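Week 4: Talking with families after a hospital stay

Hi all! These are my notes from Thursday, tidied up a little (Syafiqah Raju filled in the bits I talked too fast through, thank you!).

We started with the question Domnica asked last time: when a child comes home after a long illness, who do you talk to first? I say the child. Parents have usually told the story 200 times by then, and they tell it well, but a seven-year-old will tell you that the stairs are scary or that her left shoe feels wrong – and that's your starting point for therapy.

Things to ask on a first home visit
1. What did you like doing before you got sick?
2. What's the hardest part of getting dressed?
3. Who helps you, and do you want them to?

Leave plenty of quiet after number 3. I once waited nearly a full minute and got the best answer of the whole visit.

Brothers and sisters
Please don't forget them. Read the Ngau case in your packet, especially the 2 pages on the older brother, who quit swimming and didn't mention it to anyone until February.
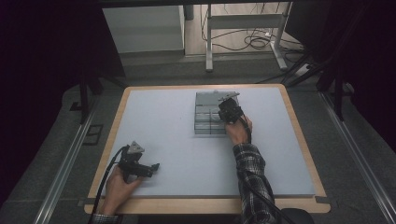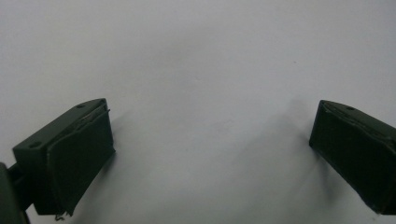

For next week
Read chapter 7 and bring one question you'd ask a school nurse. Prasetyo and Thảo are leading the discussion, so be nice to them! If you missed the sign-up sheet for visits, email me before class.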